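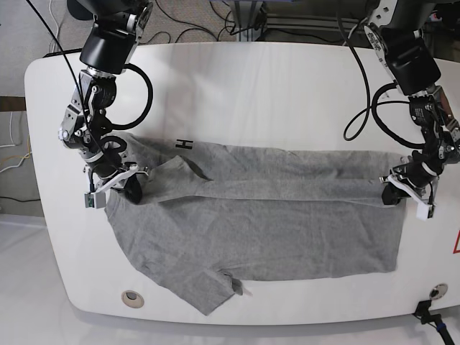 Gray T-shirt on the big white table, top part folded over.

Folding day. I have 40 shirts to get through before the Skenasdale swap and I'm doing the thin knits first.

Light cotton wrinkles right along the fold, so I smooth the band from the middle out - then the bottom half.

Sleeves are still my weak spot. One always ends up poking out at the hem.

Adjoa Sowah folds hers in thirds and stands them up in the drawer. Tried it in March, went back to flat stacks of eight.

Dark colors next. Socks can wait.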